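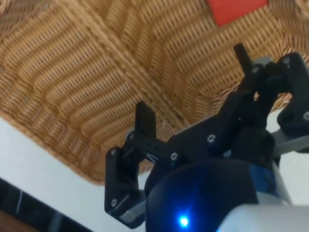

How do you clean a wicker basket that has been used for years and never washed?

Start with a dry brush and a vacuum cleaner on low power, then wipe it with a cloth that is only damp, and let it dry for a full day in moving air. Most baskets do not need more than this.

Irerwood Home Forum > Storage and Small Furniture > Wicker basket, first proper cleaning

hallcupboard
Posted June 21, 2024
I have put the short question and the short answer at the top, because a moderator asked me to do this for the search. The rest is my longer question.

I have a woven basket with honey-brown colour, the kind with corners and a thick round edge. We keep it on the table and it collects everything that has no other place. Post, keys, batteries, the tape measure, hair things of my daughter. When I emptied it last week I found that the bottom had a layer of dust and biscuit crumbs pressed between the strands, and in the corners it was worse. I turned it upside down and knocked on it, and more came out than I wanted to see.

I would like to clean it well one time and then keep it clean. My questions are these. May it go under the shower? Do I need oil or varnish afterwards? And how does one reach the corners, where the weave changes direction and the dirt sits behind the upright stakes?

I should also say that the basket is not valuable. But I like it, and I don't want to learn on it.

pegandline
Shower is fine. I put all of mine in the bath once a year with a little washing-up liquid, rinse them with the hand shower and stand them in the garden. I have done this since I had my first flat and I never lost one. People are too afraid of water. Willow is soaked before it is woven, so how can water hurt it?

Devendra Srivastava
I must disagree with pegandline, with respect. Willow is soaked before weaving, this is true, but then the maker dries it in a shape that he controls. When you soak a finished basket at home, it can dry in a different shape, especially if it has flat walls and corners. A round basket forgives you more. Also we don't know what hallcupboard has. It can be willow, rattan, or even twisted paper, which is sold as "wicker" in many shops. Paper cord goes soft in the bath and it will not come back.

I repaired baskets and chair seats as a side job for many years, so here is how I do it.

Empty it completely and shake it outside.
Use a dry paintbrush with stiff bristles, 30 mm wide is good. Brush along the strands first and after that across them.
For the corners take an old toothbrush, or a wooden skewer with a bit of cloth around the tip. Push gently from the inside to the outside, so the dirt falls out through the wall.
Vacuum with the brush nozzle, low power.
Wipe with a cloth, squeezed out very well. Change the water when it turns grey.
Dry it on its side, with air from both directions. Not on the radiator.

The whole work takes me less than one evening, without the drying.

hallcupboard
Thank you both. How can I know if it is paper or willow? The label is gone a long time already.

Devendra Srivastava
Look for a cut end, usually they are hidden on the inside near the base. Willow and rattan show a solid end. Willow has often a small soft point in the middle, rattan looks like many tiny holes, like a sponge. Paper cord can be untwisted a little with a fingernail. If you are not sure, put one drop of water on a place which is not seen and wait 10 minutes. If the strand becomes soft and fluffy, it is paper and you should stay with dry cleaning only.

mrs_tansy
I agree with the dry method but I think the wiping is missing something. If the basket has a smell, add a spoon of white vinegar to the water. My mother's sewing basket smelled like a cellar and after two wipes with vinegar the smell went away. The vinegar smell also goes, but it needs some days, so do it before you have guests.

pegandline
I still say the bath. But ok, mine are all round log baskets, and maybe it is a fair point about the corners. One of them does stand a bit crooked, now that I think about it. I always blamed the floor.

grullness_gal
Please be careful with oil! I followed a video and rubbed linseed oil into a bread basket, and it stayed sticky through the whole summer. All the dust of the house went to live in it. And wash or throw away the oily cloth in the correct way, they can catch fire by themselves when they are left in a heap. Here in Grullness we have a small shop where the owner told me that a basket for indoors needs no oil at all, only not too dry air. I keep mine away from the heating and it does not creak any more.

Devendra Srivastava
The shop owner is right. If the strands begin to crack, spray a fine mist of plain water two or three times in the winter. It is enough. Varnish I would never put on an old basket, it makes the strands stiff and they break at the rim where you lift it.

tom_priltau
Different opinion from me, sorry. Cleaning is good, but the real problem is how it is used. A basket without a lining collects crumbs, and in one year you will ask again. I sewed a loose cotton bag for ours, with the edge folded over the rim. It goes into the washing machine with the towels. The basket itself I only brush when the bag is in the wash.

mrs_tansy
A lining hides the whole weave, Tom. For me the inside is the nice part, especially where two sides meet and the pattern makes a kind of arrow. Why buy wicker and then cover it?

tom_priltau
Because I have three children and they eat toast over it.

mrs_tansy
Well, this I can understand.

hallcupboard
Maybe a compromise? I could put only a piece of felt on the bottom, cut to size. Then the walls stay visible and I lift out the felt and shake it.

tom_priltau
Felt is good, but choose a thin one and cut it a little smaller than the bottom. If it is pressed into the corners it bends up and the crumbs go below it. Ask me how I know.

grullness_gal
One more idea, and it is about the things and not the basket. Put the small things in boxes or tins inside it. We had paper clips and coins which stuck between the strands, and one always found them with the vacuum cleaner. Since we use flat tins for the small stuff, the basket stays nearly clean. And one sees faster what one is looking for. I chose tins in strong colours, because brown boxes in a brown basket disappear completely.

pegandline
Tins scratch. Cardboard boxes are kinder to the weave.

grullness_gal
It is a basket for keys and batteries, a little scratch will not hurt it. But ok, cardboard also works if nothing wet comes near.

hallcupboard
Now I have done it, so I write a report for the next person who searches.

I found a cut end near the base. It is full of tiny holes, so I believe it is rattan. I also made the test with the water drop and nothing happened. Then I brushed it on the balcony. The toothbrush was good for the walls but for the corners the skewer with cloth was much better, thank you Devendra. From one corner I got out a whole pencil tip and something that was perhaps once a raisin.

I wiped it twice, the first time with clear water and the second time with the vinegar from mrs_tansy. The water from the first time was really brown and I was afraid it was colour coming off. The second water stayed almost clear, so I think it was dirt. The basket looks lighter than before, mostly on the inside of the rim, where all the hands go.

It dried on its side on two wooden spoons, so the air could go below. In the morning the base still felt cool to the touch and I gave it the rest of the day.

No oil, no varnish. The felt is bought but not yet cut.

Devendra Srivastava
Very good work. If brown comes in the first water only, it is dirt. If it comes each time, it is stain, and then you should stop with the water. Check also the rim now when it is clean. On old baskets the wrapping strand gets loose there first, and a drop of wood glue and a clothes peg over night will hold it. Later it is a bigger repair.

hallcupboard
I checked it. There is one loose end on the short side, as long as a finger. I will try with glue and peg.

rosales_attic
I read all this and went to look at my own basket. I will not say what was in it. Does somebody know if the dry brush method works also for seagrass?

mrs_tansy
For seagrass yes, brush and vacuum. But leave the wiping, or do it with a nearly dry cloth. It takes up water quickly and gets mould if it stays damp. Mine went spotty one September after I left it on the terrace for one night only.

rosales_attic
Thank you, then brush only. I start tomorrow with the corners.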